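Our little play kitchen, April 2025

Welcome to the Flurkel kitchen page! Flurkel is what we call the toy kitchen at our house (it started as a mispronunciation and stuck), and I've been meaning to put it up here for ages. I did get carried away with the accessories, I'll admit, and I still have a wish list for June that includes a tiny colander and maybe some toast. If you came over from my dollhouse gallery, hi again, and yes, the bathroom is still missing a sink.

Counter, with breakfast stuff

My favorite part of the whole kitchen is the counter, mostly for that stripy orange parquet look, which is so loud and so cheerful that I never even considered covering it up. The distressed white planks behind it calm things down a bit. The blue towel is real terry cloth and a little frayed at the edges now, but I love it next to the shiny saucepan! And the knife with the chunky yellow handle goes so nicely with the egg.

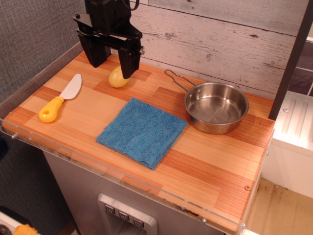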